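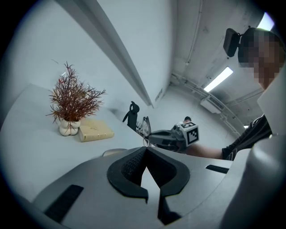
A small artificial plant in a white pot, on a white table.

How to clean artificial plants

Dust shows up first on thin, spiky stems. Plan on 45 minutes for a few small plants, more if they have not been touched since November.

What you need
A soft paintbrush, 1 inch wide
A hair dryer with a cool setting
Dish soap
Two old towels

Step 1. Take the plant outside or stand it in the bathtub. Hold the pot with one hand and blow cool air from the base of the stems toward the tips. Warm air can soften the glue.

Step 2. Brush each stem from the bottom up. Wipe the brush on a towel as you go.

Step 3. Test for color before using water. Dab a hidden leaf with a damp white cloth. If any dye comes off, stop at brushing.

Step 4. Mix three drops of soap into a quart of lukewarm water. Dip the brush, shake it out and go over the stems again. Keep the base dry — many are foam or papier-mâché under the moss.

Step 5. Rinse with a clean damp brush and lay the plant on its side on a towel overnight. Turn it once.

Fabric flowers should not be washed this way. See Aleksandra Walczak's page on silk arrangements.

Next: Repairing a loose stem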